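Home | News | Makers | Events | Classifieds | Contact

Shared workshop members build hand-held grippers for book-shelving project

07/05/2020

Members of the Borura shared workshop have finished a first pair of hand-held grippers and are using them to work out how a robot arm could put books away on a desktop stand.

The project is called Trutix. It was started by Maritza Agudelo, a member who spent several years repairing office equipment before taking a bench at Borura. She drew the first gripper at home and moved the work to the shop when she needed the bigger drill press.

Each gripper is worked by hand. The person holding it closes the fingers on an object, carries it where it should go and lets go again. Agudelo wants the motions worked out this way first, with a person doing the moving, before any motors are bought.

"If I can't get a book into the rack with these in my hands, an arm isn't going to do it either," Agudelo said. "So we find that out early, when it's cheap."

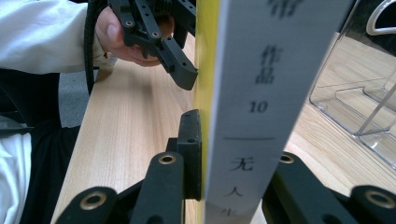
The linkages took the longest. In the first version the arms pivoted directly on their bolts, and after a few evenings of use the fingers had enough side play to miss the spine of a thin paperback. Agudelo opened up the holes and pressed in bushings, then remade the finger pads with a flatter face. The play is now small enough that she has stopped measuring it.

The group has spent $396 on the build, not counting tools the shop already owned. Most of that went to bearings, fasteners and cable. One order of screws arrived in the wrong thread and was swapped at Gounder, the hardware store two doors down, which took them back without a receipt.

Books were picked as the first job for practical reasons. The workshop has a reading shelf that is always out of order, and a paperback is harder to handle than it looks. It bends when it is squeezed near the open side and slides when it is held too low. The stand has upright dividers, so a book that comes in at the wrong angle catches on a panel and stops there.

Members have settled on a fixed routine. The table is cleared down to the stand and the book, the grippers start at the near corners, and one person does a full session without trading off. Sessions run 30 minutes. Agudelo found that people get careless with their wrists after that, and the motions stop being useful.
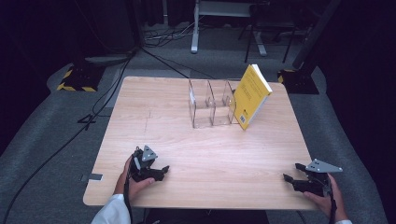
Two hands or one

The main open question is whether the job needs both grippers. With one, a person can tip the book up and push it against a divider, but it tends to fall back when the fingers open. With two, one gripper can steady the stand or the bottom of the book as the other sets it down. That would mean two arms, and the budget covers one.

Members are split. Some would like to add a weighted foot to the stand and stay with a single arm. Agudelo leans toward two, even if the second has to wait until next year.

"I keep reaching over with the left without thinking about it," she said. "That tells me something about the job."

Of 43 tries logged in June, most of the failures came at the same point, when the book was already upright and the fingers had to back away from it. The pads were dragging on the cover. A change to the angle of approach helped, with the gripper brought in high and the fingers pointed up and to the left, close to the book. Glossy covers are still a problem.

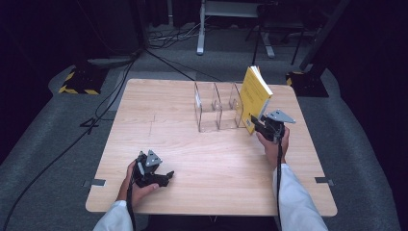

Cable routing is also being redone. The cables from the grippers run down past the wrists, and on long reaches they pull. A lighter cable has been tried on the right side only. Agudelo said she may go to a strap on the forearm to take up the weight, the way she has seen it done on welding leads.

Mindstead, a small maker supply firm that rents storage space in the same building, has offered the group a used arm at cost. The group plans to decide on it after the next build night. If it goes ahead, the arm will be bolted to a steel plate at the back of the shop and kept at low speed for the first month.

Drawings for the gripper are kept in a binder at the front desk, and members may copy them. There are 5 sheets, including the revised linkage. Agudelo asks that anyone who builds one write down what they changed, with dimensions, and put the page in the back of the binder.

Build nights are open to members and their guests. Safety glasses are required at the benches and are available at the door.

Recent items

Borura extends evening hours at the wood bench
Drill press back in service after belt change
Gounder to carry metric fasteners by the box
Sign-up sheet posted for beginner soldering
Used filament drop-off moves to the rear entrance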